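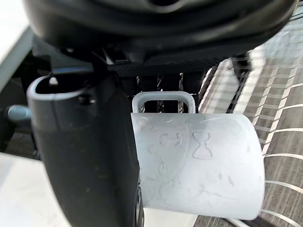

4.2 Teaching the grip

Before you start, the Claltosar arm must be in Slow mode and the wrist cable must hang free.

1. On the panel, open Grip and choose New item.
2. Move the hand to the item with the guide button. Release the button when both sides touch.
3. Set the force to 18. The scale goes up to 100 – do not use the top values for cups or thin plastic.

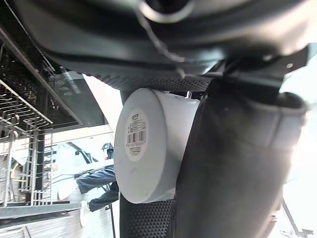 Photo: Brunder Service

4. Press Hold and wait 2 seconds. If the item slides, raise the force one step and repeat.
5. Save the grip under a short name.

CAUTION: Keep hands and loose clothes away from the fingers while Hold is active.
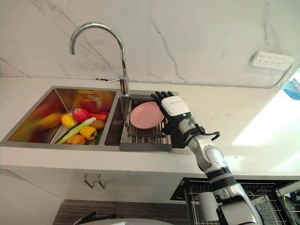 6. For plates, select Edge grip. The fingers should go over the rim, with the thumb on the flat side.

Note: If error 194 is shown, the grip was not saved. Go back to step 1.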